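How I get candle wax out of a shirt (or a tablecloth, or the good napkins)

I light a lot of candles, and I lean across tables when I talk, so you can guess how I learned this. My sister-in-law swears by the freezer. My mother used to go at it with a butter knife and a lot of muttering. I do a bit of both now, with an iron at the end.

What you need: a plain brown paper bag with no printing on it, an iron, a dull knife or an old library card, dish soap, and a towel you don't care about.

First, leave the wax alone. I know! Every part of you wants to wipe it while it's runny, and all that does is push it into the weave. Let it go hard, then put the whole shirt in the freezer for 25 minutes. Mine goes in on top of the peas.

When it comes out, bend the fabric so the wax cracks, and lift off what you can with the edge of the card. Go gently on knits. If the wax is holding on to a loop of yarn, skip that bit and let the iron deal with it.

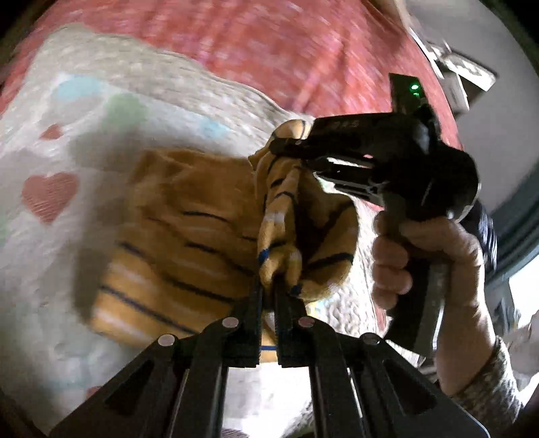
Rilgate, July

Stripes make me a little nervous, especially dark ones next to pale ones, so before any heat or soap I test an inside seam. Dab on a drop of dish soap and water, press with a white rag, and look at the rag. If there's color on it, stop and take the shirt to a cleaner.

Now the ironing. Lay the towel down, then a piece of paper bag, then the shirt with the waxy side facing the bag, then another piece of bag on top. Set the iron to low with the steam off and press for a few seconds at a time. You'll see a greasy patch spread into the paper – that's the wax leaving. Move to a clean bit of bag and go again. A big spill can take up to 9 rounds, so save your bags.

Plain white candles are usually done at this point. Red ones leave a pink shadow. For that I rub in dish soap with my thumb, wait a while (I make coffee), and rinse from the back in cool water. Then it goes through a normal wash, and I hang it up to dry. Please don't put it in the dryer until you've checked the spot in daylight, or you may be looking at it forever.

One warning: skip the iron completely on anything shiny or stretchy. I melted a sleeve that way once and had to throw the blouse out.

– Aurelia Wallner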